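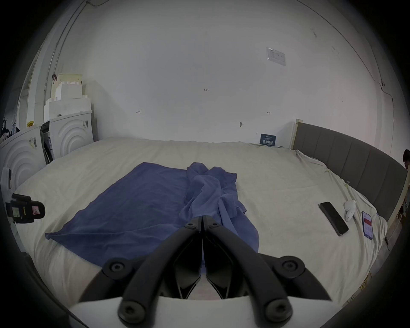 About Stistell

Small linen and towel company. Started in Caltden, still in Caltden. Two rooms over the old Rosales bakery, then the whole floor, now the unit on Plasmont Road with the loading door that sticks.

Founded by Jingyi Cui, who was running a guest house at the time and was tired of buying towels that went stiff by spring. First order was 200 bath towels, one color. Sold to other guest houses mostly, plus a swim club. They came back for sheets. We didn't have sheets. Got sheets.

What we do now

Bed and bath linen for small places to stay. Inns, rentals, retreat centers, a couple of college guest suites. Flat sheets, fitted sheets, pillowcases, bath and hand towels, bath mats. Minimum order is 3 of anything. We used to ask for more but people with one spare room kept calling and they were right.

Roughly 2,000 orders a year. Every one packed in Caltden by us. Orders over $299 ship free, lower 48 only, sorry Alaska, working on it.

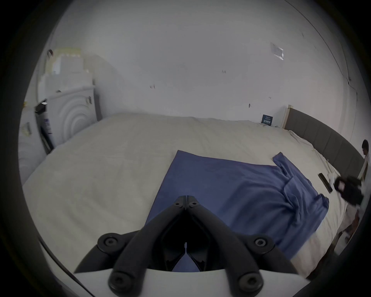

Cream-white sheet, on a large bed.

How we pick things

Everything gets washed a lot before it goes in the catalog. Hot, then hot again, then the dryer. If the hem twists we send it back to the mill. Jingyi keeps a shelf of the failures and will show you if you visit, wether you ask or not.

We don't do seasonal colors. If you bought navy from us and need four more in two years, you should be able to get the same navy. That's most of why people stay with us.

Worn out linen: send it back, we'll pass on what's usable to the animal shelter in town. You pay the postage, we take 10% off the next order.

Visiting

Showroom is open by appointment. Call first, the bell doesnt work. Parking in back, not in front of the tire shop please. Closed the first half of February for stock count.

Wholesale and samples: use the contact form, pick "trade". Swatches are free. Somebody will write back, usually Jingyi.

Page updated December 2025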